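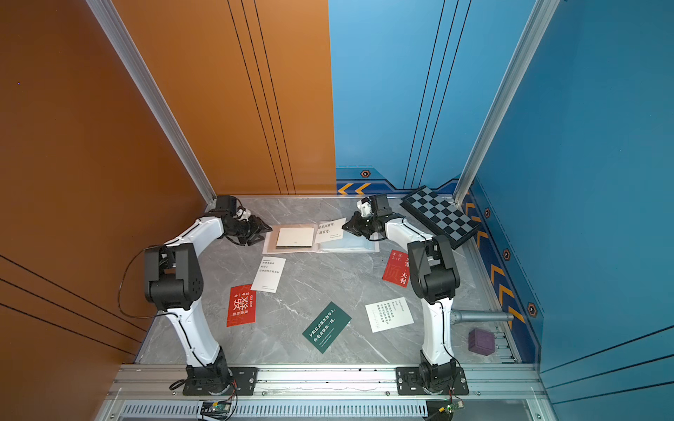

Poste 6 - plan de travail et bac en plastique transparent, vus côté rail.

Ce site utilise des cookies de mesure d'audience. Accepter - Paramétrer

FICHE DE CONTRÔLE DU POSTE DE TRAVAIL
Site de Jomutside, local 147
Périodicité : mensuelle (octobre)
Contrôle effectué par : Soledad Camacho
Visa : Hae-won Bang

1. Plan de travail à motif marbré gris
Conforme. Nettoyage au produit Vileo en fin de journée. Les éponges abrasives demeurent proscrites.

2. Parois orange et bleue
Conforme. Aucun panneau ne doit être percé ni recouvert d'affichage sans accord écrit.

3. Bande décorative bleu marine
Conforme. Tout décollement est à signaler le jour même.

4. Montants d'angle en aluminium
Conforme avec réserve. Serrage du montant droit repris lors du contrôle ; à vérifier de nouveau mercredi.

5. Bac transparent
Conforme. Le bac est rincé, séché, puis remis en place sur le plan. Tout bac fendu est remplacé par un modèle Gaber de mêmes dimensions.

6. Grille perforée sous le rail
À reprendre. Dépoussiérage incomplet. Les fentes doivent rester dégagées sur 100 % de la longueur.

7. Fils et petites cartes en partie basse
Conforme avec réserve. Une protection est demandée à l'avant du poste - bon de commande transmis à Toder. Dans l'attente, aucun liquide ne sera posé à proximité.

8. Abords et circulation
Conforme. Passage libre devant le poste, extincteur accessible.

Avis général : maintien en service autorisé. Les réserves des points 4 et 7 seront levées par écrit, le point 6 avant 8 h le jour du prochain contrôle.

Commentaires (3)

M. L. : Le point 6 figurait déjà sur la fiche précédente. Merci de préciser à quel service revient le dépoussiérage.

Hae-won Bang : Il revient à l'équipe du soir. La consigne a été modifiée en ce sens.

Atelier B : La clé de serrage des montants est rangée dans l'armoire du local, étagère du bas.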